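Living With Another Person: Evening Course, Segers Hall
Session 2 handout — Dividing up the house
October 2020

Hello again, and thanks for sticking with me after a first session that ran way over. I promised I'd write up what I said so you could stop scribbling, so these are my notes, tidied a little. Bring them back next time, because we'll use the chore sheet at the end.

Last session was money. Chores sound like a smaller subject, and then you ask a room of couples what they fought over most recently and it's the dishwasher, every time (or the towels!). My own marriage nearly came unglued over a recycling bin when we lived on Vollell Street, so please don't think I'm standing up here as an expert with a spotless record.

1. Doing and noticing

A chore has a part you can see and a part you can't. Taking the trash out is the part you can see. Knowing which morning it goes out, spotting that the bags are running low, remembering that the city skips a pickup after a holiday — all of that happens in somebody's head, and very often it's the same head for every job in the house. I call that noticing. When one of you says "just tell me what to do and I'll do it," you've offered to take half the doing and left all of the noticing where it was. It's a kind offer and it usually makes the other person want to scream.

There are 168 hours in a week. In the exercise we did with the paper clocks, most of you filled in work, sleep and meals without any trouble and then got stuck on the rest. The stuck part is where noticing lives. It comes in little bits, in the shower or at a red light, so it never gets written down.

2. Owning a job from end to end

My suggestion is that each job has one owner, and the owner does the whole thing: sees that it needs doing, plans it, does it. If you own laundry, you own the detergent too. You also own how it gets done, and this is where I lose people. If your husband owns laundry and folds the T-shirts in a way that makes you itch, you may mention it once, nicely, and after that it's his.
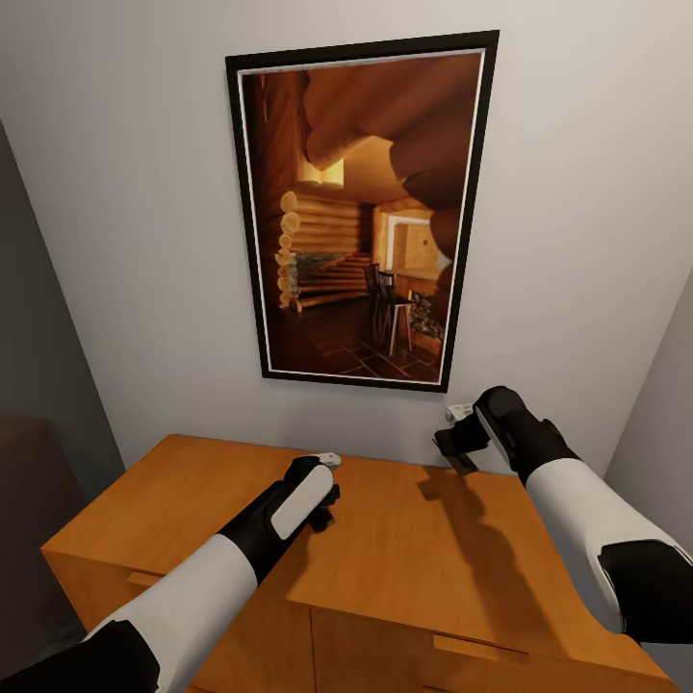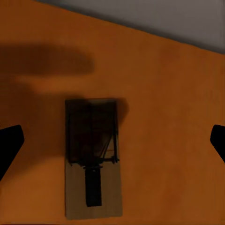

You'll want to agree on what "done" means before you hand a job over. Be boring about it. For a couple I'll call the Flandiers, "clean the kitchen" meant wiping the counters to one of them and moving the toaster to the other, and they'd spent two years each thinking the other was being difficult on purpose. Ten minutes with a pencil and they had it down to four lines taped inside a cupboard door.

3. The 24-hour rule

Somebody will drop a job. When it happens, wait 24 hours before you bring it up, unless it's dangerous or the baby is involved. Half the time you'll forget, and the other half you'll say it in a much better voice. Try starting with "I" and something you saw: "I saw the bills were still on the stairs and I got worried." Please stay away from "always" and "never." A person who hears "you never" will go looking for the one time they did, and then you're arguing about last May.

Waiting isn't the same as doing the job for them while sighing loudly. I am a champion sigher, so I know what I'm talking about.

4. When it really isn't fair

Fair doesn't have to mean equal on any given day. One of you has a new job, or a bad back, or a parent in the hospital over in Bullorstead, and the balance tips for a while. That's fine if you've both said it out loud and picked a time to look at it again. What does the damage is a tilt that was supposed to be temporary and got comfortable for one of you.

If you've tried talking and one person flatly won't budge, or if you're nervous about even raising it, please come and see me after class. A chore sheet isn't the right tool for that, and I have a list of counselors I can share.

Homework

Each of you, separately, write down every job you can think of in your home. Include the invisible ones: birthday cards, school forms, calling the landlord, knowing what size shoes everyone wears. No peeking! Then swap lists and circle anything on the other person's that isn't on yours. Don't argue about the circles yet, just bring them.

After that, pick one job each to take over completely until we meet again. Choose something small. And if it goes badly, I want to hear about it.

Next session is in-laws, so eat something first. We're in room 556, upstairs, and the coffee machine takes coins only.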